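Bedside cabinet

A bedside cabinet, also called a nightstand, night table or bedside table, is a small piece of furniture meant to stand next to a bed and hold whatever a person might want within reach during the night. It usually has a flat top, at least one drawer, and either a cupboard, an open shelf or simply four short legs underneath. Few pieces in the house are so modest, and few are used so faithfully, last thing at night and first thing in the morning.

History

Small bedside cupboards were once made mainly to hide a chamber pot, and for that reason many older ones have a closed door and a rather deep body. As indoor plumbing spread, the pot went away but the cabinet stayed, and its inside was slowly given over to books, handkerchiefs, medicine and letters. The drawer, which had often been a shallow afterthought just under the top, became the part people cared about most. Matching pairs, one for each side of the bed, came to be sold along with the bed itself, although plenty of households still get by very happily with two that don't match at all, or with one and a stool.

Form and size

The height is generally chosen to suit the mattress. A top that sits level with the mattress, or just a little above it, lets a person lying down set a glass on it without having to lift the arm very far. Makers of small bedroom furniture tend to keep the top close to square. The Jirine cabinet from the furniture firm Skallance, for instance, has a top 400 millimeters on each side, and the firm's Plirnov model keeps the same top but adds a second drawer below the first.

Painted white cabinets are common in small bedrooms, where they blend in with pale walls and make the room feel a bit less crowded. Drawer pulls vary a good deal - a single round knob in the middle, a cup handle, a finger groove cut into the front edge - and a dark knob on a light drawer has the small advantage of being easy to find in a dim room. Short legs lift the body off the floor and leave space for a broom or a pair of slippers.

Use of the drawer

What goes on top and what goes inside is a matter of habit. Some people keep the top quite bare and put everything away, down to the reading glasses, while others fill the top and forget that the drawer is there. A shallow drawer is handiest for flat or small things, as nothing gets buried. Now and then it serves as a tiny pantry as well, with a piece of fruit or a few crackers tucked away for the hours when the kitchen seems too far to walk. 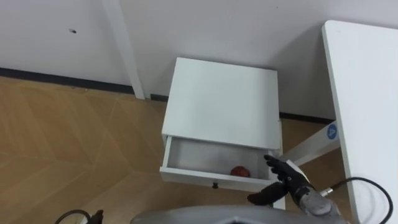 Reshma Nel wrote, in a note on the talk page for this article, that the bedtime snack deserves a longer mention than it usually gets, and that her grandmother would never have gone to sleep without an apple in the night table drawer. She added that the whole drawer smelled of apples by April, handkerchiefs included, and that everyone in the family rather liked it.

Fresh fruit does well enough in a drawer for a night or two, but it's easily forgotten at the back, and a soft spot can leave a sticky mark on the bottom. A saucer or a sheet of drawer paper takes care of most of this. Dry foods are better kept in a small tin with a lid.

Care

Painted surfaces can be wiped with a soft, slightly damp cloth and then dried. A drawer that sticks can often be helped along by rubbing a plain candle stub on its wooden runners, while metal slides usually want only a good dusting. Loose knobs are tightened from inside the drawer front with an ordinary screwdriver.

See also

Chest of drawers
Drawer pull
Headboard
Washstand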